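Elholm Library and Study Center
Annual Premises Inspection – Checklist with Comments
Inspection date: 8th January
Areas covered: reading room, stacks, workroom, staff kitchen, loading entrance
Ratings: S (satisfactory), A (attention needed), U (unsatisfactory), N (not inspected)

1. Exits and escape routes

1.1 Main doors open fully from inside without a key. S
1.2 Side exit from the reading room clear on both sides. A
Comment: Two folded tables were leaning against the wall beside the door. They did not block it but narrowed the approach. Moved during the inspection. The storage place for these tables must be agreed in writing.
1.3 Exit signs lit. S
1.4 Emergency lighting, monthly test recorded. A
Comment: The log has no entry for the last test. The contractor, Joly Electrical, has been asked to supply its own record.

2. Fire safety

2.1 Extinguishers in place, sealed and in date. S
Comment: All 13 units seen. The unit at the loading entrance is due for service in February.
2.2 Alarm panel shows no faults. S
2.3 Fire doors close fully under their own weight. U
Comment: The door between the stacks and the workroom stops short of the latch. The closer needs adjusting or replacing. Until this is done, staff are to pull the door shut by hand and must not wedge it open at any time.

3. Shelving and stacks

3.1 Shelving units fixed to wall or floor. S
3.2 Shelf loads within the marked limit. A
Comment: Bay 204 is carrying bound newspapers on its upper shelves. These are to be moved to the bottom two shelves.
3.3 Step stools sound, with rubber feet. S
3.4 No items stored on top of units. A
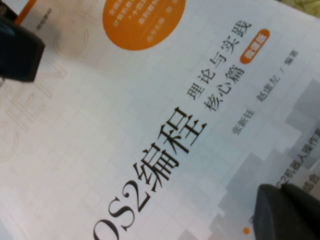
Large and heavy books should be kept between knee and shoulder height. The inspection found this rule followed in most of the reading room, but the science and technology bays have filled up over the past year and several oversize volumes now stand on the top shelf. The same bays hold the foreign-language technical books, among them a Chinese programming title with a white cover and a faint gray grid. Items of this kind are often laid flat across the tops of other books when a shelf is full, and from there they slide off easily. Staff should send surplus stock to the Rerer storage building instead of stacking it flat.

4. Electrical

4.1 Portable equipment labeled and within test date. A
Comment: One desk lamp and the kitchen kettle had no label. Both were taken out of use.
4.2 Extension cords not linked one to another. S
4.3 Outlets and switch plates undamaged. A
Comment: Cracked plate behind the photocopier. Covered for now; replacement ordered from Cirau Supply.
4.4 Cords kept off walkways. S
Comment: Cord covers are worn at the reading room entrance but still lie flat.

Staff are reminded that a visual check comes before each use of any plug-in equipment. Look at the plug, the full length of the cord and the point where the cord enters the casing.

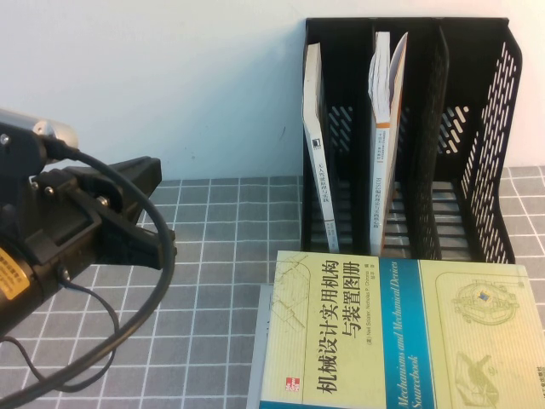

Any item with a split cord, a loose plug or a scorch mark must be unplugged, tagged and reported the same day. Tags are kept in the top drawer at the front desk. Staff may not carry out repairs themselves, including the changing of fuses – this applies to personal items brought in from home as well.

5. Floors and stairs

5.1 Carpet edges secure. A
Comment: Lifting at the foot of the stairs, width 870 mm. Tape is not an acceptable long-term repair.
5.2 Handrails firm. S
5.3 Entrance mats dry and flat. S
5.4 Attic stair. N
Comment: Key not available.

6. Follow-up

Item 2.3 is to be put right within 6 working days. All other items rated A are to be closed before the February review. Item 5.4 will be inspected on the same visit. A copy of this checklist is to be kept in the premises file at the front desk.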